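2024-04-24

Second day in Toremska. Slept badly because of the bus, then slept too long and missed the early ferry to Iltham. The next one was at 14:00, so I had the morning free.

Regula Berchtold had told me back in March to say good morning to everyone in the stairwell, even people I would never see again. I forgot yesterday and the woman on the ground floor looked right through me. Today I said it and she asked where I was from and whether I had eaten. I had, but I said no, and got bread and a bowl of sour soup. Shoes off at her door. I had a hole in one sock.

Walked up to the Doležal bakery after that. You wait until the person ahead has left the counter before you step up — I stepped up too soon and was told so. Bought 4 rolls with poppy seed. You put the money in the dish, never in the hand. 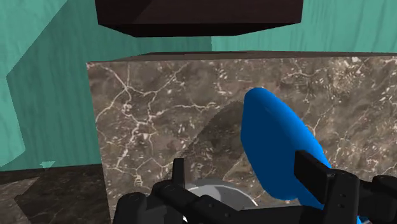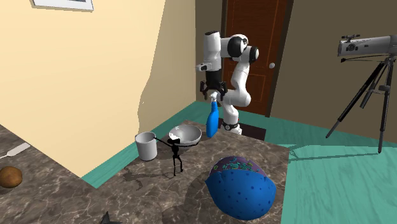
Brown marble in both, the blue spray bottle in the second.

Ferry was on time. 452 steps from the landing to the church in Iltham, according to the sign, and I believe it. A man at the top was holding the door for people and I gave him a coin, which was wrong. He gave it back politely. Viera Brabec explained at dinner that you only leave money in the box inside, and that he was probably the sexton.

Dinner at hers was long. More than 2 hours, and no one picks up a fork until the oldest person does. Her father took his time. They call the dumplings fesari here and I wrote down how she makes them, but the page got wet.

Tomorrow the market, if it's dry. Need to buy socks.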